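Second-hand toys in Maris: where do they go next?
Project report, spring term

Why I picked this

My little cousin grows out of toys faster than shoes, and every April my aunt fills bags with them and asks the whole family where they should go. I had no idea! So when we were told to choose a local topic for our project, I went for this one straight away, and it turned out to be far bigger than I had expected (in a good way).

My question was simple: when a family in Maris gives toys away, how many find a new home, and which ones?

How I did it

I worked with the Zwane swap shop, which let me look through its logbook for one whole year. Everything handed in gets a line in the book, with a letter for the type and a tick if it leaves again. The handwriting took some getting used to, and I spent three afternoons on one month before I learnt that the curly letter was a P and stood for puzzle.

I also put a paper questionnaire in the Kelaseck library and left it there until the box was full. Most of the answers came from parents, a few from grandparents, and one from a boy who drew a very good dinosaur over questions four to seven.

What came in

The logbook lists 3,344 toys. Soft toys were the biggest group by a long way, with 1,193 of them, and I really loved reading the short notes next to these: "bear, one ear", "rabbit or possibly dog", "big yellow thing".

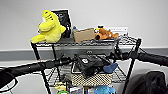

Izzati Siregar

Plush toys of every shape share shelves with boxes and containers, and that mix is typical of second-hand toys in general. Sorting them is slow work. A puzzle has to be laid out to see if it is complete, and a board game needs its rules.

What went out again

Building bricks won easily -- they hardly ever lasted a week. Wooden trains came second. Soft toys did worst, and only 426 of them were ticked as taken. In the questionnaires the reason came up again and again: parents worry about washing, and children already have a favourite.

I visited Troltach too, where the primary school runs a swap table twice a year. They tie a paper label with a name on each soft toy, and the teachers told me that the named ones go first. I think this is a brilliant idea and would love to test it properly.

What I would change

One year from one shop is a small sample, and the ticks are sometimes missing. Next time I would write down the size of each toy as well, and ask the children some questions of their own, with plenty of room for dinosaurs.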